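Cable Sorting and the Shared Workbench
Project report by Sumaiya Matubbar
Partner: Nilmini Gazi
Handed in 31/01/2023

Okay, so our project started with a drawer. Everybody in our building knows the drawer — it's the one where every charger, patch cord and mystery wire goes to live forever. Nilmini and I wanted to find out if two people could get it sorted and keep it sorted, and whether the table we did it on made any difference.

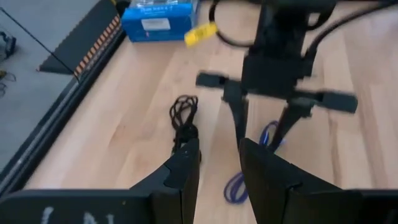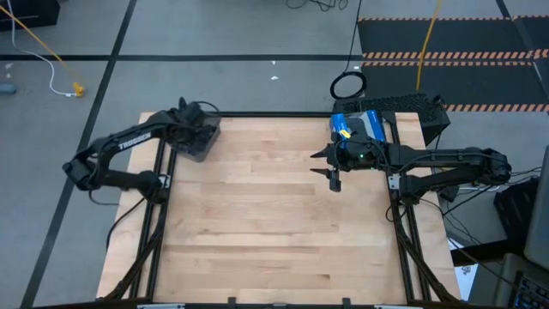 The light wood table, with some of the cables.

We picked the wood table over the gray desks by the window because dark cords show up so well on it. On the desks I kept losing the thin ones in the shadows! The first session was pretty much just untangling. We had 113 cables when we finally tipped the whole drawer out, and I gave each of us 30 minutes before a break (my idea, and Nilmini says it was too long, and okay, she was right).

Our first plan was to sort by length. That was a mess. You have to uncoil a cable to measure it, and then you have to coil it up again, and by then the next one has slid into it. So we switched to sorting by plug and only measured inside each pile. Way faster.

Coiling took some practice too. I used to wrap everything around my hand and elbow, which makes a nice tight bundle and then springs open in the box. Nilmini taught me to make flat loops and give the cord a little twist each time around. The flat cables didn't want the twist at all, so those just got folded over loosely.

For storage we tried Kivbridge bins first, but the lids popped off when they got full. The Lorus trays are shallower and we liked them a lot better — you can see what you've got without digging. We spent 130 dollars in total, mostly on trays and ties.

What didn't work: the labels. Paper tags curled up and fell off, and my handwriting is terrible anyway. We want to try cloth ones in March, and we still have one pile of plugs that neither of us can identify.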